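Carnet d'atelier – manip Pisurholm, tri de petits objets
2021-10-06
Dernière mise à jour : le soir même, après relecture des logs

Bon, je reprends le carnet là où je l'avais laissé, c'est-à-dire au milieu d'une phrase sur le recalage des prises. Je ne sais plus du tout comment je comptais la finir, tant pis, on repart de zéro.

Rappel de la question pour ceux qui lisent par-dessus mon épaule : est-ce qu'une politique apprise uniquement sur la vue poignet s'en sort mieux quand on lui donne l'image entière, ou quand on lui donne un recadrage serré entre les doigts plus une version très réduite du reste ? Dans Clillance (notre petite pile maison, pour les nouveaux) les deux entrées passent par le même encodeur, donc la comparaison est à peu près propre. À peu près, parce que le recadrage change aussi l'échelle des objets et que je n'ai toujours pas trouvé comment séparer les deux effets. Si quelqu'un a une idée, mon bureau est ouvert !

J'ai donc ressorti le jeu de démos de mars, 407 épisodes, et j'en ai retiré tout ce qui avait été enregistré avec l'ancienne fermeture de pince. Ça en élimine 149, un peu plus que ce que j'espérais, mais je préfère ça à un mélange de deux vitesses de fermeture dont on découvre les dégâts trois semaines plus tard (déjà vécu, merci bien). Les deux variantes sont entraînées sur exactement les mêmes épisodes, même graine, même nombre de pas, même tout.

Pour la tâche elle-même, c'est clés USB et bac blanc : prendre une clé dans le tas, la déposer dans le bac, recommencer. Ce que j'aime dans cette tâche, c'est que les clés n'ont aucune forme commune. La grise arrondie roule un peu quand on la pince trop près du bout, la pivotante argentée offre son capot métallique avant son corps et la pince adore s'y laisser tromper. Et puis les blanches, ah, les blanches… une fois dans le bac, sous nos lampes, blanc sur blanc, bonne chance au réseau. J'ai passé une bonne partie de la matinée à régler l'exposition, et je ne suis toujours pas contente du résultat : si je baisse assez pour récupérer l'intérieur du bac, les doigts noirs deviennent deux taches sans bord et on perd le seul repère fiable de l'image.

L'autre souci, c'est le tapis. Il est vert, il est rayé de partout, et les rayures accrochent la lumière différemment selon l'angle du poignet. J'ai regardé les cartes d'attention de la variante image entière et elle regarde les rayures ! Pas tout le temps, mais assez souvent pour que ça m'agace. Ma théorie (à vérifier) : pendant les démos on n'a presque jamais bougé le tapis, donc une rayure donnée dit très bien où on se trouve au-dessus de la table. Le réseau n'est pas bête, il prend l'information là où elle est.

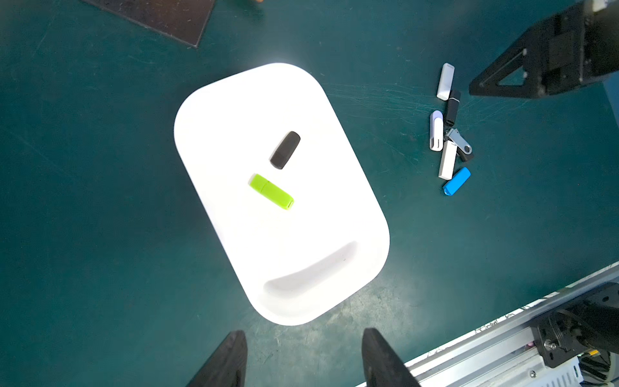
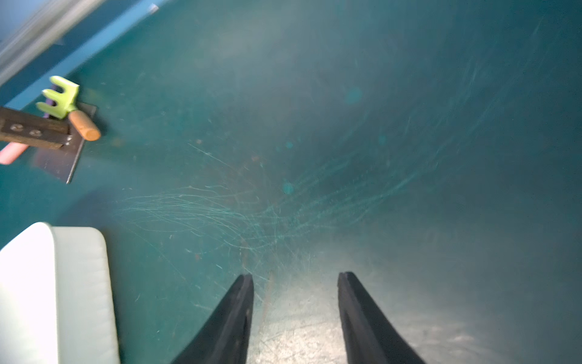

Vues poignet, doigts en bas d'image. La première : deux clés dans le bac, les autres en tas à droite. La seconde : le tapis et ses rayures, avec le petit râteau en haut à gauche.

Sur la seconde vue on voit bien ce que je veux dire, les arcs partent juste devant les doigts et filent vers la droite, et en bas, entre les doigts, la lumière mange complètement le vert. Pour un recadrage serré c'est presque le pire cas possible : il reste du blanchâtre granuleux et deux bords noirs. J'aurais parié que la variante recadrée s'y perdrait.

Eh bien non, ou pas de la façon que j'attendais. Essais du jour, 20 par variante, mêmes positions de départ pour les deux (marquées au crayon sur une feuille, méthode Plasanbridge, rustique mais ça marche). Avec le recadrage, le robot hésite davantage au-dessus du tapis vide entre deux prises, il oscille, il a l'air de chercher ses lunettes. Mais dès qu'une clé entre entre les doigts, la descente est nettement plus franche et la fermeture tombe au bon moment. Avec l'image entière c'est l'inverse, trajet d'approche superbe, puis fermeture un poil trop tôt sur les clés qui se touchent. J'ai noté 5 échecs de ce type et ils se ressemblent tous : deux clés serrées ensemble, la pince se ferme sur le bord commun, les deux glissent, on ne ramasse rien.

Ensuite j'ai tourné le tapis d'un quart de tour. J'aurais dû commencer par là ! L'approche de la variante image entière se dégrade tout de suite, elle vise à côté du tas et corrige tard. La variante recadrée s'en fiche à peu près complètement. Je n'ai pas assez d'essais dans cette condition pour écrire un chiffre, alors je n'en écris pas, mais la différence se voit à l'œil nu depuis la chaise. Ça colle avec l'histoire des rayures comme repère de position. Ça collerait aussi avec un bête problème de reflets, je le reconnais, puisque tourner le tapis change les deux à la fois.

Du coup, petite idée en fin d'après-midi – mélanger les deux. On garde l'image entière tant que rien n'est près des doigts, et on passe au recadrage pour la descente. J'ai bricolé la bascule avec un seuil sur la sortie du détecteur Fallahi, c'est moche, le seuil est choisi au doigt mouillé et la bascule claque parfois deux fois de suite. Une hystérésis devrait calmer ça. Premiers essais prometteurs mais je me méfie de moi-même quand je suis fatiguée et que j'ai envie que ça marche.

En vrac, pour ne pas oublier :

Le recadrage est centré entre les doigts fermés. Il faudrait le centrer sur la position ouverte, les bouts de doigts sortent du cadre quand la pince est grande ouverte et c'est idiot.

Vérifier que la version réduite du fond est bien calculée avant la correction de gamma. J'ai un doute affreux. Si elle est calculée après, la comparaison de ce matin est bonne à refaire.

Le bac : celui qui a le creux en croissant est très bien pour la main, pas terrible pour le robot, qui a lâché une clé pile sur le bord du creux. J'aimerais essayer un bac mat et gris, ne serait-ce que pour les clés blanches.

Refaire les démos en tournant le tapis entre les épisodes, au moins une petite série. Ça coûte presque rien et on saura enfin si c'est les rayures ou la lumière.

J'ai sauvegardé les poids des deux variantes dans le dossier partagé, avec les logs bruts. Ne touchez pas au seuil de la bascule avant demain s'il vous plaît, je relance une série dès que j'arrive, hystérésis comprise.

Classé dans : Manipulation, Vue poignet, Apprentissage par démonstration

Entrées récentes
– Clillance : pourquoi l'encodeur partagé nous coûte si cher en mémoire
– Fermeture de pince, ancienne et nouvelle version
– Pisurholm, notes de montage du rail
– Le détecteur Fallahi et les objets brillants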